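Vurudow open day, who else went?

wattle_and_wire
Just got home and I'm still buzzing! For anyone who missed it, the Vurudow workshop opened its doors from 10 till 4 and I reckon close to 200 people came through. My two got to drive one of the arms with a joystick and I had to drag them away (I had a second turn myself).

dezzo40
We went after lunch. The queue for the joystick was 40 minutes, so we gave up on it. The Rornetti sorting line was good, but I've seen the same demo at a trade show. Bit flat for me.

wattle_and_wire
Aw, that's a shame. Did you catch Marina Tzanetos's talk, though? She took questions for ages and let a kid ask the same thing three times.

dezzo40
Caught the end. Nice speaker. I still think a robot picking up toys is a party trick. Show me one that can fold a fitted sheet.

k_griltumari
Disagree, Dezzo. Bolts and boxes are easy, they're hard and they don't change shape. Soft stuff is where most grippers come unstuck. I build them as a hobby and mine has chewed through 18 foam balls so far.

dezzo40
Fair enough, I'll give you the foam balls. Party trick with homework behind it.

mumofthree_vic
Is it worth bringing a four year old in October? Mine hates loud noises.

wattle_and_wire
Go early, it was pretty quiet before 11. There's a colouring table near the door too.

k_griltumari
My favourite part of the day was the gripper station, and I could have stayed there till they locked up. I love that you could get close enough to see how the fingers are made, with the ribbed pad and that triangular cutout, and how one tip sits right against the teddy's stripy jumper. I'm off to redraw my own fingers tonight!
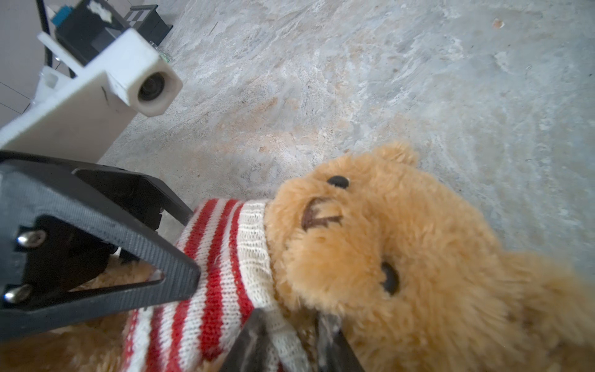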